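Running a Music and Movement Group for Under-Fives
Speaker notes, Zarmeena Jafri
Elport early years evening, 6th December 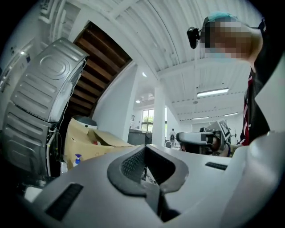
Start with who I am. I've run the Dudasside music and movement group for four years. Before that I was a classroom aide. I am not a trained musician and I say this early so people relax.

Slide 2 — how a session goes. Forty minutes total. Hello song, two action songs, instruments, parachute, quiet song. Same order every week. The songs change, the order doesn't. Babies under one sit with their adult for the whole thing and that's fine.

Slide 3 — ages. We split at 18 months after the first year. Mixed groups can work, but walkers step on crawlers once the music gets fast. If you only have one slot, put the babies along one wall on mats.

Slide 4 — numbers. Last year we had 3,426 child visits across 200 sessions. Attendance drops in November when the colds start. Don't cancel, just plan a smaller circle.

Slide 5 — money. First box of instruments cost $325. Shakers, bells, scarves, two drums. Skip the triangles. Parachute came later. Pay-as-you-go has worked better for us than selling a full term, though Shahzad does it the other way in Dhanial and fills his groups. Ask him to speak here if he's in the room.

Slide 6 — the child who won't join in. Let them watch. Tell the parent in week one that watching counts. Some sing the whole set in the car home and never open their mouth in class.

Pass the scarves around. Do the wind song once, standing. Keep it short.

Slide 7 — cleaning. Wipe down anything that goes in a mouth. Scarves go in a net bag, cool wash.

Questions. If asked about licenses for recorded music: check with your venue first, then ask me after.

Comments (3)

Shahzad Bukhari
I was in the room! Happy to share my term sign-up form with anyone who wants it.

mamaof2_elport
Do you take twins with one adult? Mine are 14 months.

Zarmeena Jafri
Yes, we have several sets. Come five minutes early and I'll save you a spot by the wall.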